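Kahsay is hiring an applications technician for its product evaluation kitchen in Birkurby. Posted 2 November 2023.

We sell Pondholm, a task kit for single-arm robots that covers ordinary kitchen work: moving pans, turning stove knobs, putting dishes away. Customers try the kit with us before they buy, and the technician runs those trials from setup to written report.

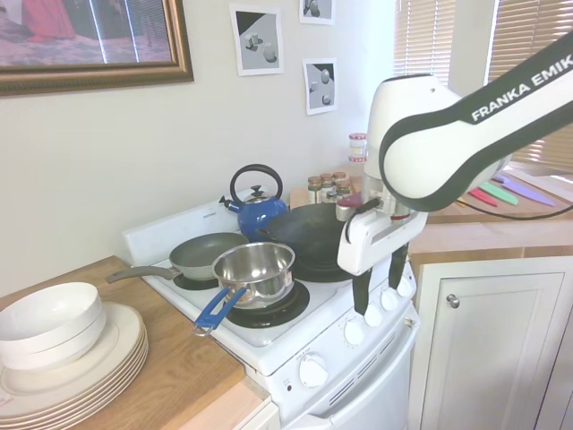 The job is full time and on site, 2 minutes' walk from the Prornavdale bus stop. Most of the day is spent on your feet next to an arm. Desk work takes up the rest.

What you will do
Set out cookware and dishes to match the customer's trial plan
Drive the arm by hand controller and record each run
Check the wrist camera footage and tag runs that need to be repeated
Replace gripper fingers, cables and mounts
Write up results in plain language, including the runs that failed

The current trial plan has 149 tasks. New staff learn 140 of them in training and pick up the others on the job. 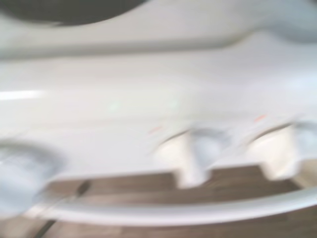
Wrist camera view: white plastic close up, arm task kit trial

What we ask for
Experience with lab, shop or repair work
Steady hands and patience with repeated tasks
Basic comfort with a Linux command line
Able to lift a small appliance with a second person

Experience with Franka arms is useful but not required. We do not ask for a degree.

Pay is hourly, with paid training, health coverage and overtime by agreement. The position runs through June and may be extended.

To apply, send a resume and a short note on something you have fixed or kept running. Quote job number 153. Applicants we invite will spend a paid half day in the kitchen with the team.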